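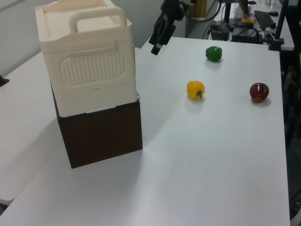 Peppers keep going soft before I can use them, what am I doing wrong?

Posted in Kitchen & Pantry by Inditska

Okay so I live alone and I buy bell peppers every single week because they're the one vegetable I reliably get excited about. Green ones for cooking, yellow ones for eating raw with hummus (I could live on this). But by Tuesday they've gone wrinkly and a bit bendy, and by the end of the week there's usually one with a slimy patch near the stem and I have to toss it.

My routine: I get home, rinse everything, and put it all in the bottom drawer of the fridge together with the apples. The drawer has a little slider on it that says low and high and I've never touched it. I've also tried leaving them out on the counter, which went worse, and last July I lost a whole bag in 2 days.

My mom says never refrigerate peppers, my coworker says freeze them all the minute you get home. Who's right? And does it matter that the apples are in there? I read something about apples making other stuff rot but I figured that was a bananas thing.

Thanks in advance, I'm tired of throwing money in the compost!

Adom Aryee

Your coworker is sort of right and your mom is sort of wrong, sorry to your mom.

The big thing I see in your post is the rinsing. Don't wash them until you're about to eat them. Water sits in that dip around the stem and that's exactly where you're getting the slime. If you really can't stand putting unwashed stuff in the fridge (my wife can't, so I get it) then dry them properly with a dish towel, stem end down, and let them sit out a while before they go in.

Then the drawer. Slide it to high humidity for the peppers. Wrinkles mean they're losing moisture, and low humidity lets it all escape. Apples go in the other drawer on low, or just on a shelf in a bag. They give off ethylene gas, and yes, it's an apple thing as well as a bananas thing! Peppers aren't the most sensitive vegetable out there (try keeping broccoli next to apples and you'll see what sensitive looks like) but I'd still split them up.

One more thing, your green ones should outlast the yellow ones. Green peppers are usually just picked earlier, so they've got more time in them. Eat the yellow ones first. Mine go a week and a half easy, sometimes 2 weeks for green, and I'm not doing anything fancy.

If one gets wrinkly but there's no slime or mold, cook it. Nobody at my table has ever noticed a wrinkled pepper in a chili.

Trukgate

just buy less at a time

Peltside

Seconding the no-wash advice, and I wanted to add the freezer part because I do this constantly in the summer when my neighbor unloads her garden on me.

You don't have to blanch peppers. Cut them in strips, take out the seeds and the white bits, spread them on a cookie sheet so they aren't touching, and freeze till they're hard. Then into a bag with the air squeezed out. They come out limp when they thaw so forget about the hummus, but for fajitas, eggs, soup, whatever, they're great and you can throw them in the pan straight from frozen.

Also a cut pepper is a whole different animal. Once it's sliced you've got maybe 3 days. I put the pieces in a lidded container with a folded paper towel on the bottom and swap the towel if it feels damp.

Inditska

Ohhh the stem thing makes so much sense, it's ALWAYS by the stem. Slider is on high now and the apples have been evicted to the top shelf. Going to try the cookie sheet trick with the green ones this weekend. Thank you both!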